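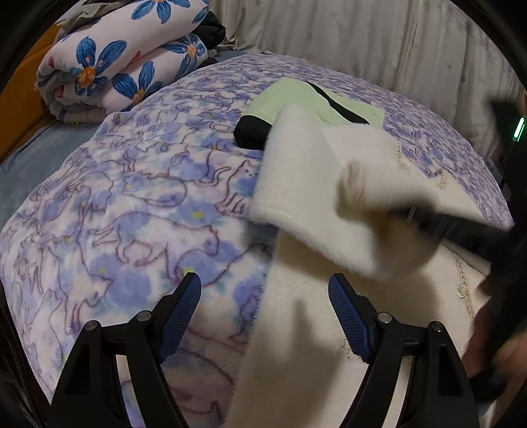
Pakano House is looking for a part-time housekeeper to look after bedrooms and linen at our guest house in Clumbridge. We have 28 rooms, most of them let to people staying a week or longer, and the work is mainly bed-making, folding and laundry. Guests bring a good deal of their own bedding and clothing with them, so you will need to be comfortable handling all sorts: a plush blanket with a cat print spread over a wide bed, a fuzzy cream garment lying on top of it, as well as our plain sheets and towels. Personal items are folded and left on the bed, never put away in drawers unless the guest has asked.

Hours and pay

The post is 28 hours a week, mornings only, including alternate weekends. Pay is monthly and the hourly rate is given in the application pack. Meals are provided on shift. There is a uniform tunic – you supply your own shoes, which must be flat and closed at the toe.

What you will do

Strip and make beds, including wide doubles with heavy blankets.
Fold guests' clothes and bedding left out on the bed.
Sort washing by fabric and check the care label before anything goes in a machine. Plush and fleece are washed cool and are not tumble dried.
Keep the linen book up to date. It currently lists 403 items.
Report damaged or missing linen to Arnel Tiongson on the same shift.

What we ask for

Experience in a hotel, care home or laundry is useful but we will train the right person. You should be able to stand for most of a shift, lift a full linen bag and manage two flights of stairs. The lift is for guests with luggage. You will often work alone on a floor, so we need someone who can keep to a room list without being chased.

References will be taken up before a start date is agreed. The first month is a trial period for both sides.

How to apply

Ask for a form at the front desk, or write to Ronaldo Javier, Pakano House, 127 Barredo Road, Clumbridge. Please say which weekends you could not work. Forms should reach us by 2025-07-03. Interviews are held at the house and last half an hour, followed by a short practical in one of the bedrooms.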